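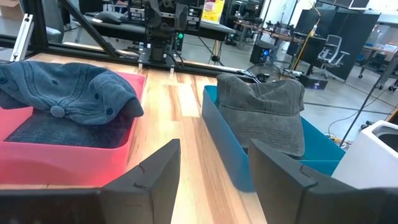 Should a high school robotics club spend a whole semester teaching an arm to sort hats? I think it's the best thing we've ever done with the kids, and I'd like more clubs to try something like it.

I should explain where I'm coming from. I've helped coach the student club at Vidmar for a few years now, and before that I was the kind of parent who stood at the edge of the gym and yelled. I love competitions! I love the pit area, the zip ties, the awful music, the moment when a machine that was dead five minutes ago rolls out and does its thing. So when Emília Trnka, who was a junior at the time, asked whether we could skip the winter game and work on cloth instead, I was not on her side. Cloth sounded like homework.

What she had in mind was simple to say. Put a cap in one tray, put another hat in another tray, and get the arm to move them where you ask. She had already written it up on one page and given the project a name, Grulico, which she has never explained to me.

We started in December, and it was a mess in the most wonderful way. The kids had spent years with game pieces made of hard plastic, which are the same shape every time you look at them. A hat is never the same shape. A baseball cap at least has a brim, something stiff you can plan around. A soft bucket hat flops into a new lump every time it's put down, and the code that was so sure of itself a minute earlier has no idea what to do. Jingyi Fan wrote a grasp routine that worked beautifully on a denim cap as long as it faced one way. Turn it a little and the arm would close on thin air with total confidence. She laughed so hard she had to sit down — and then she stayed two extra hours to fix it.

That is the part I want other coaches to hear about. In a competition season, a failure costs you. The kids hide it, or they blame the battery, or the two strongest programmers grab the laptop and everybody else hands them snacks. With the hats, a failure was the most interesting thing that had happened all afternoon, and the whole group came over to look. Freshmen who had never touched the code were arguing about where on a crown you ought to pinch. And they were good arguments! You don't need calculus to have an opinion about how to pick up a hat. You've been doing it since you were three, and now you have to figure out how.

I also think it taught them to keep records, something I had failed to do with years of nagging. Emília made a rule that a change didn't count until it had been tried 100 times, written down in the notebook, good or bad. I expected a mutiny. They set up turns, and they got picky about it. If somebody nudged a tray partway through, the run got crossed out and started over. One week the number of clean grabs went up by 19, and you would have thought we had won the state title. I have been at the state finals, and this was louder.

Now, the other side. Coralie Kereama coaches the team at Zillen, and we've gone back and forth on this over a lot of coffee. Her view is that kids need a deadline and a crowd, and that a project with neither will drift. She has a point. We drifted for most of a month, and we lost a couple of students who wanted to drive something fast. I miss them, and I don't think they were wrong to go. She also says sponsors like a trophy in the lobby. That one I can't argue with. Our notebook is very thick but it doesn't shine.

Still, I'd ask her to come watch a session. The work is slow and up close. Most of the time you're looking at two gripper fingers and a piece of fabric, waiting to see whether they'll get along, and the room goes completely quiet. I can't think of another place where I've seen that many teenagers pay attention to one small thing together. When it works, they want to know why. When it doesn't, they want to know even more.

My suggestion is modest. Keep your competition if you love it, as I do, and give the off-season to something soft. Hats are great because every family has too many of them and they cost you nothing. Socks would do. Oven mitts, maybe. Let the students choose, let them name it something silly, and let them be bad at it for longer than feels comfortable.

We're back in the game this coming year, by vote of the club, and the hats are staying too. Jingyi wants to try a scarf. I told her a scarf was impossible and she wrote that on the whiteboard with my name under it.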